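Judley Room, Floor Litter Set

Part of the Flono household tidying collection. Last revised 2025-04-02.

What it covers

Small trash on and near a carpeted floor, with a lined wastebasket close by. The furniture is a light wood console table with a smaller wooden cabinet under it, both against a white wall. There are 96 stills in 12 folders, one folder per round of tidying. 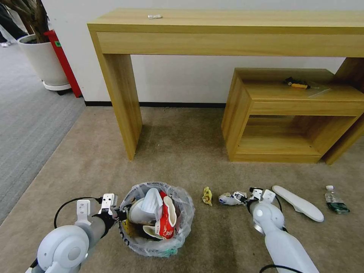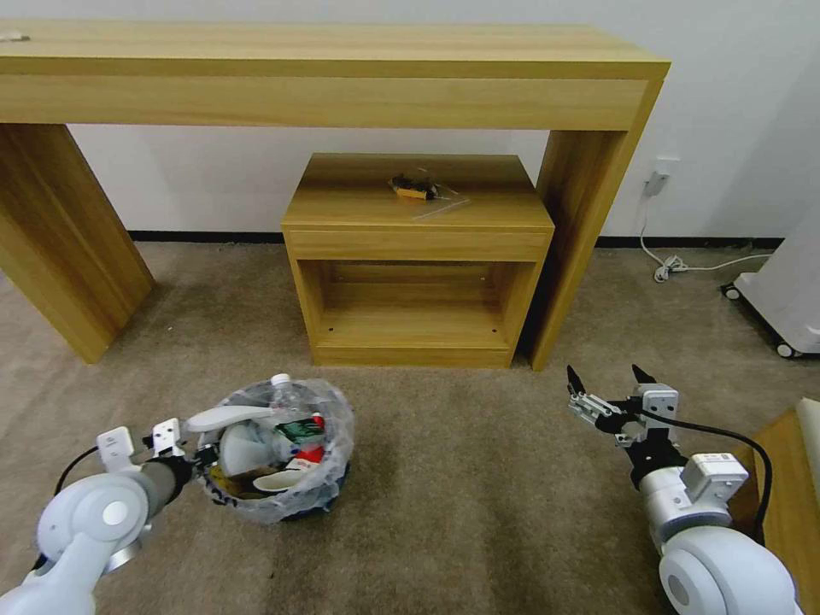 Hamish Crichton
Set editor, Flono

Item labels

wrapper: any crumpled food or candy wrapper, whatever the color
bottle: clear plastic, on the floor or in the basket
insole: shoe insoles, kept apart from "wrapper" and "paper"
cup_or_pack: use when a folded item could be either one
bin: the basket and its plastic liner together

Carpet stains are not labeled. Cords and plugs get the label "fixed" and are never counted as trash. Bags on top of furniture are "stored", even if they look like litter.

Known problems

Clear bottles are hard to outline through the liner. Two people labeled 20 of the stills separately and disagreed mostly on those. The 3 folders from November use an older list with no "insole" label. Fenura has the corrected list and the old folders will be redone from it.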